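Lucrezia D'Amico
2 February 2018
Okay friends, I promised I would write up my bathroom bin system and I keep putting it off, so I'm going to sit here with my coffee and do it as a thread. It will be long. I am so sorry, and also I am a little bit excited!

Some background first. When we moved to Grerngate I had one deep drawer for everything that gets squeezed, dabbed or swallowed, and every morning I dug through it like a raccoon. I had three open tubes of the same hand cream in there. Three!

So now it all goes in open bins on a white table, sorted by how often I reach for it, and only after that by what it is. I know most people sort by type. I tried that for a whole winter and kept putting the toothpaste back with the face stuff.

My first rule is that tubes stand on their caps, crimped end up. Everything slides down toward the opening and you get so much more out of the last week of a tube. My grandmother did this with tomato paste and I have never improved on it.

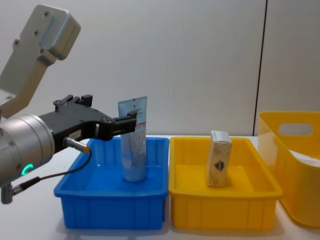

Plando: Mine always fall over as soon as I take the one next to them, do you wedge them with something?

Plando, yes, mine did too for ages! What helped was fewer tubes per bin — I had been packing them in like commuters. If you still get tumbling, a jam jar in the corner works, or a short drinking glass. And check the cap, because the little narrow ones will never stand and you should just let those lie down and be happy.

About the bins themselves, since a few of you asked in my messages. I got mine at the Trasham flea market, from a lady with a whole trestle of plastic housewares, and I paid 300 for the lot (yen, I was still counting in yen then, don't ask how that worked at Trasham, she had a cousin). No lids. I feel very strongly about no lids. A lid is one more thing to put down somewhere while your hands are wet.

I do like different heights, though. A tall basket is good for the things that roll or flop, and a shallow tray is good for small boxes, which vanish in anything deep. Ridged plastic is a pain to wipe out, I'll admit that, and I use an old toothbrush on the grooves.

Colors are just what she had. I've gotten fond of the blue and yellow together, it looks like a kindergarten and it wakes me up in the morning.
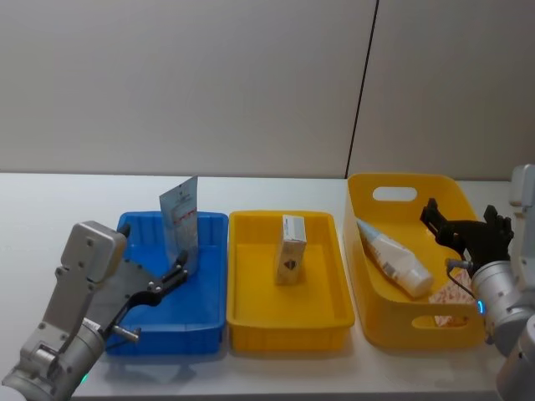 Posted by Lucrezia D'Amico

Now, flat things on cards. These used to drive me up the wall, because if you lay them down they slide under everything and you buy them again. Stand them up against the back wall of a bin and you can see them from the door. Same with little cardboard boxes, on end, front facing you.

Sachets and samples are my weakness and I won't pretend otherwise. The last time I emptied my Nakajima tote there were 55 of them in the bottom, and I counted only because my sister bet me there were fewer than twenty. They're allowed in the basket a few at a time now, and the rest go to her as a punishment for betting.

If you're starting from scratch, take everything out first and wipe the table, and put back only what you used this week. The rest can wait in a bag. I left my bag for most of February last year and went back to it for one thing, a nail brush.

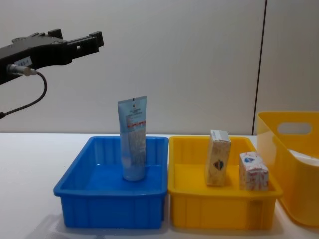 The blue one, on the white table.

Oh, and put the bins back a little apart from each other! I used to push them tight together and then I couldn't get my fingers under the rims to lift one out. Tomorrow I'll do the towel shelf, if I can face it, and Plando, let me know how the jam jar goes.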